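Search the site Search for: Go

Practice in the simulator first

The shared workshop on Wongsuwan Street has two arms on one bench, and every Thursday someone asks why we don't just turn them on. My answer annoys people. I think a home or shop build should spend most of its first months in simulation, and I think most hobby groups quit that stage far too soon.

I came to this view slowly. I like metal and screws. When Kanyarat Limsakul and I started the Wokbridge project in January, I wanted to be drilling by the weekend. She wanted a simulated table first, with cups and a tray on it, and a task a child could explain: the cups go on the tray. I thought it would take an evening. We have logged 1,741 runs since then, and 1,084 of them taught us something we would have paid for in parts.
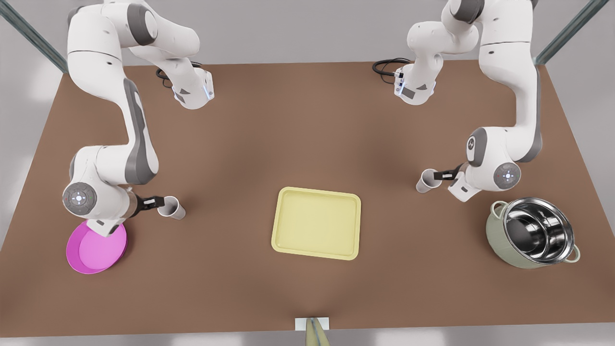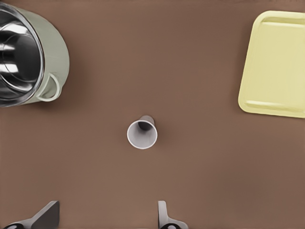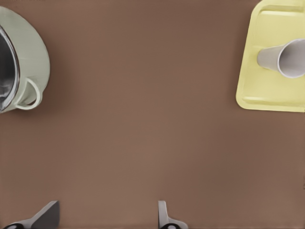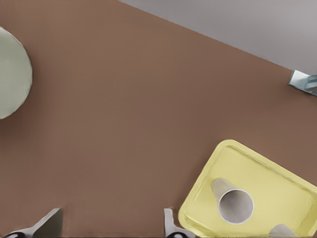 The yellow tray is in all four views.

People tell me a simulator lies about friction and weight. It does. A paper cup in a physics engine doesn't crush the way one does in your hand, and I would never claim a clean run on screen means a clean run on the bench. But the errors that cost us the most time were plain ones. We had an axis flipped. We had a wrist camera offset typed in wrong. Both would have happened on real hardware too, at real speed, next to real fingers.

There is also the matter of sharing. Six of us use the bench, and only one person can stand at it. Anyone can open the simulated table at home at 11 at night. Yaowalak Kamolrat works shifts and rarely makes it in, and she has fixed more of our grasping code than I have.

My one complaint is with how people report results. A group that posts a single good run and says nothing of the others is wasting everyone's time. Post the log – all of it, bad runs included. Ours is in the Warkanura folder on the shop drive, and members can read it without asking me.

We will power up the arms when both of them can finish the job on screen with the cups moved to new spots each time. Kanyarat keeps that list, and the next item on it is the left wrist.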